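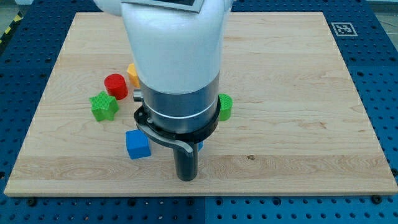

One reader writes: I did everything the can told me to, waited overnight, and in the morning my coffee mug had left a ring you could see from the hallway. So what exactly did I pay for?

Fair question, and we hear it more than any other. The can says "dry in 4 hours." Dry enough to touch is one thing. Ready for a mug is another, and the label keeps quiet about the difference. Please read this section before you open the oil, even if you have oiled wood before.

4. OILING A SOLID WOOD TOP

This section covers the Iltitz desk and bench tops when finished with Narko board oil. It does not cover veneer. If you aren't sure whether your top is solid, look at the end: on solid wood the grain lines run through from the face. If they stop at a seam near the surface, put the oil away and go to Section 6.

4.1 Before you start

You will need:
Narko board oil, one can
Medium and fine sandpaper
A sanding block
Lint-free cotton rags
A metal bucket with a lid, half full of water
Gloves

The starter kit also contains a foam applicator and a small bottle of "prep solution." The applicator works, though it leaves bubbles at the edges and a rag does the job better. As for the prep solution, we tried one top with it and one without and could not tell them apart the next morning. Use it if you like. Don't buy a second bottle.

Note: Let the top sit unwrapped in the room where it will be used for a few days before finishing. In a heated room in November a fresh top can move quite a bit.

4.2 Sanding

1. Lay the top on a flat, clean surface with the good face up. Check underneath for screws and old glue.
2. Sand with medium paper, with the grain, using light pressure. Keep the block flat when you reach the ends.
3. Wipe off the dust with a dry rag.
4. Dampen the face lightly with water and let it dry fully. The surface will feel rough again. This is normal.
5. Sand with fine paper until the roughness is gone.
6. Break the sharp edges by hand with two or three passes of fine paper.
7. Wipe again, then vacuum.

Some guides tell you to keep going up through the grits to 3,000. We don't see the point on a work surface. Very fine sanding can close up the wood so that it takes less oil, and any shine you gain will be gone after the first month of real use.

Note: Small knots are part of the wood. Sand over them as you would the rest. Do not fill a tight knot. A loose one should be dealt with before oiling; see 6.3.

4.3 First coat

1. Stir the oil with a flat stick. Do not shake it.
2. Put on gloves and open a window.
3. Oil the underside first, then the ends, then the face.
4. Pour a small puddle and spread it along the grain. Add oil where the wood goes dull.
5. Leave it for 17 minutes. That is the figure on the can, and we have no idea where it came from. What matters is that the oil is still wet when you wipe.
6. Wipe off everything that has not soaked in. Turn the rag often and finish with a clean one.
7. Look across the top toward a window. Any shiny patch is oil you missed. Wipe it.

CAUTION: Rags with oil on them can heat up and catch fire by themselves. Put every used rag in the metal bucket, under the water, with the lid on. Do not leave them balled up on the bench or drop them in the trash. Your local waste service can tell you where to take them.

CAUTION: Never leave a thick layer on the wood in the hope of better protection. It turns sticky and has to be scraped off.

4.4 Second coat

1. Wait until the next day. Ignore the time on the label.
2. Rub the face lightly with worn fine paper and wipe off the dust.
3. Apply oil as in 4.3, using much less.
4. Wipe dry right away.

The ends may want a third coat. The face rarely does, whatever the shop tells you. If the wood no longer takes oil, it has had enough.

4.5 Putting the top to use

Light use is fine after two days, with nothing wet on it. Keep water, hot cups and rubber feet off it for two weeks. The leaflet claims the finish is "fully waterproof." We have not seen an oil finish that is. Treat the top as something that will put up with a spill if you wipe it up soon.

To check the finish, put a few drops of water in a back corner and wait ten minutes. If the drops sit up and wipe away clean, carry on. If they leave a dark mark, let it dry and give that area another thin coat.

4.6 If something goes wrong

Sticky after two days: Too much oil was left on. Rub with a rag and a little fresh oil, then wipe hard. If that fails, scrape and go back to 4.2.

White or gray rings: Let the spot dry, sand lightly with the grain, and oil again.

Blotches: Usually uneven sanding. More oil will not hide them.

Strong smell after a week: Move more air through the room. Check for a wet underside.

Replacement cans are sold by Koppel and at the Plomville store. Ask for part 134. The "premium" can beside it has the same ingredients list and a nicer lid.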